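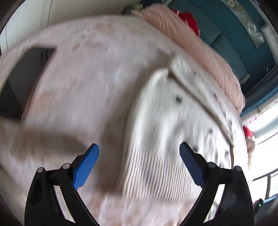

Linen and Garment Services: Changes to Sorting and Collection

From: Marlina Mangundap
To: residence-services list
Subject: Re: Folding standard for returned garments

Dear colleagues,

Thank you to all who replied to the draft circulated in April. Zulkifli Menon's message is quoted below so that those who joined the list recently can follow the discussion. My responses come after it.

> From: Zulkifli Menon
> Subject: Folding standard for returned garments
>
> Dear all,
>
> The Trondton residence has reviewed the draft procedure and supports it in general. We ask the Services Office to settle three points before it takes effect.
>
> 1. The draft says that residents' clothing will be returned "folded or hung." Our floor staff would like to know who decides, and whether a resident's stated preference is binding.
>
> 2. Name labels supplied by Zandico have been coming off collars after repeated washing. We have 19 garments on our shelf with no label and no claimant. May labels be sewn in at the residence, or must they go back to the laundry?
>
> 3. The collection time of 8 a.m. overlaps with breakfast on two floors. A later time would be welcome.
>
> With regards,
> Zulkifli Menon
> Trondton

On the first point, the resident's preference is binding wherever it has been recorded. The preference form already has a line for this purpose, although several residences have left it blank. Where no preference is recorded, knitwear and anything with a ribbed hem or cuff will be folded, and shirts, dresses and trousers will be hung. Please do not hang sweaters, even for the short trip from the laundry to the floor. Rohani Pattinasarany has asked me to add that nightwear is always folded.

On the second point, labels may be sewn in at the residence. The label should go inside the back of the neck or, for skirts and trousers, inside the waistband. Iron-on labels are no longer accepted for new arrivals. Garments already carrying them may stay in use until the label fails. The office has ordered a further supply of woven labels, and each residence may request up to 100 at no charge to its own budget. Requests should be sent to Larasati Lubis and should give the name of the residence and the floor.

Unclaimed garments are to be kept for four weeks. During that time they should be on a shelf or rail that residents and families can reach without asking for a key. A list should also be posted near the main entrance — a short note of color, size and type is enough. After four weeks, please contact this office before anything is given away.

On the third point, collection at Trondton will move to 10 a.m. The Raju and Vavura residences keep their present times. Any residence that wishes to change should write to me directly, as the vehicle route has to be arranged for all sites together.

One further matter was raised by Şükran Canpolat outside the list, and I repeat it here with her permission. Delicate items have been placed in the general bags at more than one site. Mesh bags are available and should be closed before they go into the cart. Items that cannot be machine washed should not be sent at all; they are to be held at the residence with a note for the family.

The revised procedure will be sent to the list once these changes have been entered. Comments on the wording may still be sent to me — please quote the paragraph number.

Sincerely,

Marlina Mangundap
Residence Services Office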